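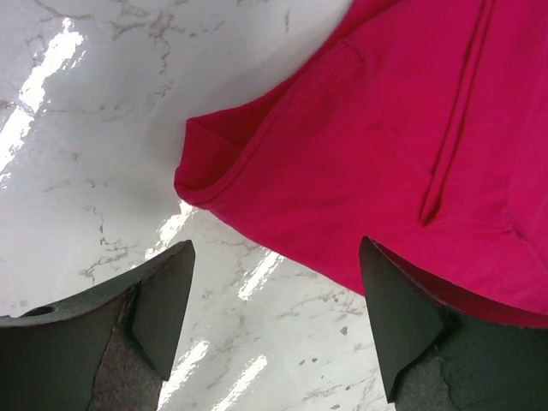
Folding hoodies flat: hood in or hood out?
Laundry & Fabric Care > Folding and Storage

Posted by drawer_math
I am redoing the folding method for fleece sweatshirts and want opinions before I commit. The drawer has 11 inches of clear height. Current method: zipper or front side down, sleeves crossed on the back, hood folded down over the sleeves, then thirds from the hem up. The result is a block that is thick at the hood end and thin at the hem end. Stacked four high, the pile leans. Filed upright, the hood end spreads and the hem end collapses.

I fold on a hard counter, not on the bed. Fleece on a smooth top slides when the second sleeve comes over, so the first fold usually has to be squared twice.

Posted by Kalinowski
Hood in. Fold the body in thirds lengthwise first, then fold the hood down as a triangle, then roll from the hem and tuck the roll into the hood. It holds its shape without a band and travels well. I have kept mine this way for years.

Posted by drawer_math
I tried that. It stretches the hood opening, and the drawstring channel comes out with a ridge in it. I would also like to be able to see the pocket print, as two of them are the same color.

Posted by pesmont_linen
The ridge is from the cord being inside the fold. Pull both ends even, lay them flat down the chest, then fold. If the cord is bunched up in the channel, no folding method will fix it.

On the leaning stack: alternate the direction. Hood end left, hood end right. Two minutes of work and the pile is level.

Posted by Skullix
Disagree with the roll. Rolling cotton fleece puts a curl in the hem rib and you see it when you wear it. For anything over 300 gsm I would not roll at all. Flat fold, two folds maximum, and accept the larger footprint.

What weight are yours?

Posted by drawer_math
The label does not say. I weighed one dry at 1 lb 6 oz, adult medium, which does not give me the fabric weight without the area. Call it midweight.

Alternating works for the lean. It does not help with upright filing, which is what I would prefer.

Posted by Gun-woo Heo
I fold for a uniform rental shop, so most of my day is sweatshirts. What we do:

1. Face down, hem toward you. Smooth from the center out.
2. Fold the hood down onto the back and flatten it. It should end between the shoulder seams.
3. Fold one side in to the center of the hood, sleeve straight down the body. Repeat on the other side.
4. Fold the hem up to the bottom of the hood, not past it.
5. Fold in half once more.

Step 4 is where people go wrong. If the hem passes the hood you get the wedge you describe. Stopping short leaves the hem and the hood side by side, and the last fold comes out close to even.

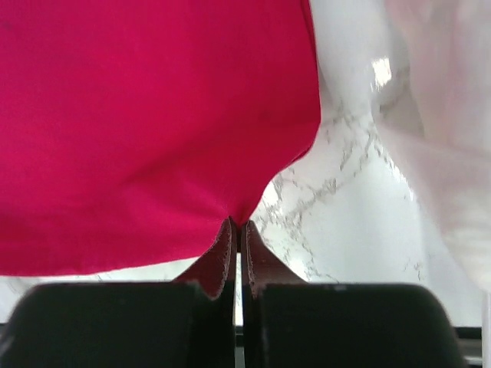 For moving the cloth, take it close to the seam, between thumb and finger, with a small pinch. A full handful in the middle of a panel drags the layer underneath and you have to start over. Lift it clear of the counter, carry it across, set it down. Pulling it across the surface is what makes it slide.

Posted by Kalinowski
Sleeve straight down leaves a double layer at the cuff. Crossing them spreads the bulk.

Posted by Gun-woo Heo
It does, across the back, where the hood already is. With sleeves down the extra thickness runs along the length of the fold. Try both and measure the block.

Posted by Skullix
Measured, one hoodie, same counter, no pressing. Crossed sleeves: 62 mm at the hood end, 44 mm at the other. Sleeves down, hem stopped at the hood: 51 and 48. I still say a curl is a curl and rolling is wrong, but the flat fold above is fine.

Posted by flestwood_closet
Does this hold for a full zip? Mine springs open at the last fold.

Posted by Gun-woo Heo
Close the zipper to the top first. On a stiff zipper, skip step 5 and store it flat -- the teeth will not take the second bend.

Posted by drawer_math
Did six this morning with the hem stopped short. They stand upright in the drawer without a divider. The smallest one still tips, but it is a child's size and is going on the shelf with the T-shirts.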